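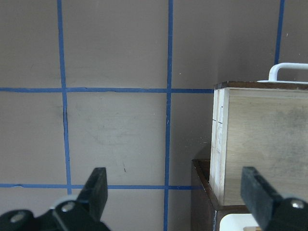 Blue tape grid, white handle at upper right

From: Orkton bench list
Date: January 8, 2020
Subject: Re: Tape grid and where the small items go

> The Zustham bench was re-papered in July and the tape
> has started to ripple again. Is it worth changing to the
> 16 mm Rallis roll? Also, the scissors keep ending up in
> whichever cell is nearest. Can they have a fixed place?

On the tape: width makes little difference. The ripples come from pulling it off the roll under tension and then laying it down. Unroll a full run, let it relax, fix one end, and press outwards from there with a flat edge. Lay all the lines in one direction first. Small wrinkles can stay. A kink at a crossing should be lifted and relaid, as that is where we measure from.

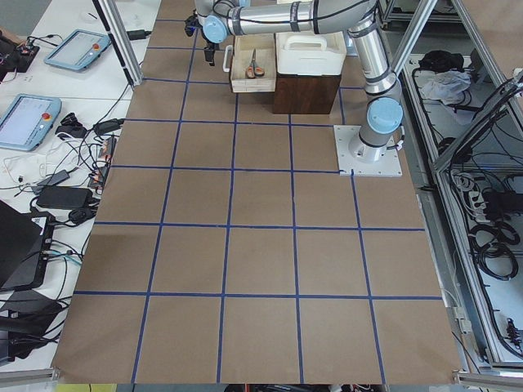

On the scissors: they go in the shallow tray, blades towards the far end, handles to the near side. The white storage box goes to the right of the tray, on top of the dark wooden block, with its carrying handle up. Please do not put the box straight on the paper.

Paper is the 800 mm brown roll from Vustura. One left in the store.

Does anyone have the old spacing drawing? My copy stops at sheet two.

--
Orkton bench list
To leave, send a blank message with "remove" as the subject.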